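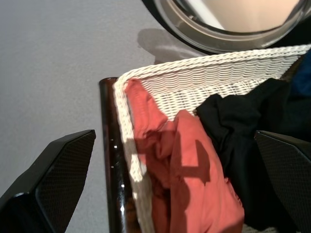
White wicker laundry basket, seen from above.

Home | Data | Notes | Downloads | Contact

# Farkach Household Washing Log

Version 3, released February 8, 2022

## Summary

A table of domestic washing loads recorded by households in the Farkach district. Each row is one load. The log was set up to compare water and energy use between short and long programmes, and between line drying and tumble drying.

## Files

- `loads.csv` - one row per load
- `homes.csv` - one row per household
- `codes.txt` - fabric and programme codes

All files are UTF-8, comma separated, with a header row. Decimal points are used throughout.

## Main fields in loads.csv

| Field | Type | Notes |
|---|---|---|
| home_id | text | matches `homes.csv` |
| dry_kg | number | weight before washing |
| wet_kg | number | weight after final spin |
| prog | code | see `codes.txt` |
| litres | number | meter reading, end minus start |
| kwh | number | plug meter, machine only |
| drying | code | L line, T tumble, R indoor rack |

## Collection

Loads were weighed in the household's own basket and the basket weight was subtracted afterwards. Basket weights are held in `homes.csv` as `tare_kg`. Where a home changed its basket part way through, there are two rows for that home with start and end dates.

Plug meters were Pekska units, read to two decimal places. Water was read at the inlet. Homes with a shared supply have `litres` left blank.

## Known problems

- Four homes entered `wet_kg` before the spin had finished. These rows carry flag 7 and should be dropped from any work on drying time.
- Meter clocks were not moved when summer time ended. Times are as recorded.
- September is thin, as several homes were away.
- Wool loads are too few to analyse on their own.

## Changes from version 2

Tare weights corrected for three homes. The `drying` field now separates indoor racks from outdoor lines. Column order is unchanged.

## Licence

Free to use and share with credit to the Farkach Household Washing Log.

## Comments (2)

**plokell_user:** Is the tare already taken off wet_kg, or only dry_kg?

**maintainer:** Both. Add `tare_kg` back on if you want the gross weight.

Related items

- Pekska plug meter calibration notes
- Lindemann drying room humidity series
- Plokell fabric code list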